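The passport finally has a place to live

The marble-look table, mid sort-out. Black box, red booklet, and not much else left on top.

So I lost my passport in November. I didn't lose it on a train or in some airport bathroom, I lost it in my own apartment, which I think is worse. I had a trip to Hurport coming up and I went to the drawer where the passport lives and there was a stack of takeout menus, a tape measure and a birthday card I never mailed. No passport. I spent a whole evening going through coat pockets and I found it in a cookbook. I have no memory of this. I must have been using it as a bookmark (the page was for lentil soup, if you're wondering, and it's a good soup). 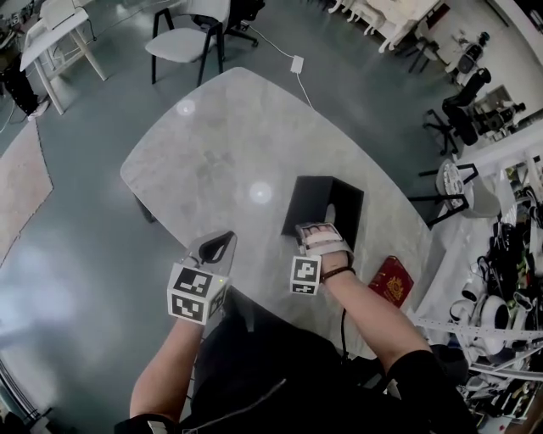

Black box, red booklet, gray marble. Getting somewhere.Anyway, that was the push I needed. I've been saying for ages that I was going to get all the important little stuff into one spot, and by important little stuff I mean the things you need twice a year and can never find. Passport, spare keys, the car title, the vaccination card, that one weird key that I'm pretty sure goes to my old storage unit at Hutchins but I'm too scared to throw out.

My friend Tavion Wojcik is the most organized person I know and he told me to start with the container and make everything fit it. I always do it the other way. I make a giant pile, feel proud of the pile, then go shopping for something big enough to hold the pile, and then I own a big box of junk. His way you pick a box that's almost too small and you have to argue with yourself over every piece of paper. I hated it. It worked, though!

I went back and forth on boxes for way too long. The first one I bought was a Stomen, a pretty woven thing with a lid, and it looked great on the shelf for 2 days until I noticed I was putting mail in it. Lids are bad for me. If I can't see into something I treat it like a trash can with better manners. So that one holds scarves now and I switched to a plain black box that's open on the side. You stand it up, you look in, you see what's there. I was a little worried about the dark inside, because small dark things will vanish in there, but a red passport doesn't have that problem.

Clearing the surface first made a bigger difference than I expected. I usually sort on the bed, which means everything slides into the middle and then I get tired and want to lie down where the papers are. A hard table with nothing on it is so much better. Gray marble pattern is also weirdly good for this, papers show up on it and crumbs don't (I am choosing to see that as a plus).

What I ended up doing, in case you want to try it:

Everything came out onto the table at once. I let myself look at each thing one time and it was either box, shredder or "belongs somewhere else." The somewhere else pile got walked to its somewhere else before I was allowed coffee.

Receipts were the worst. I had 68 of them. I counted because I wanted to tell Tavion, and he was not as impressed as I'd hoped. I kept 2, one for the fridge and one for the good headphones, and the rest went.

Then the box got loaded with the flat papers at the back in a folder, keys in a little pouch, and the passport last so it's right at the front. I do want to get a cover for it at some point. Grilwood, the stationery place by my work, has some nice ones in green, but I talked myself out of it because a green cover in a black box sounds like a great way to lose it again.

It took me one afternoon, with a long break in the middle where I read the whole manual for a blender I no longer own. If you've got kids or a car loan or, I don't know, a boat, yours will take longer.

The box is going on the shelf by the front door, second one up, where my hand goes when I drop my keys. I did think about a higher shelf for safety but I know myself, if I need a chair to put something away then it's going to live on the chair.

Next up is the cable bag. I opened it last night, saw three chargers for phones I can't name, and closed it again. Maybe after Hurport. If any of you have a system for cables that doesn't involve a label maker, please leave it in the comments — I had a label maker once and I lost that too.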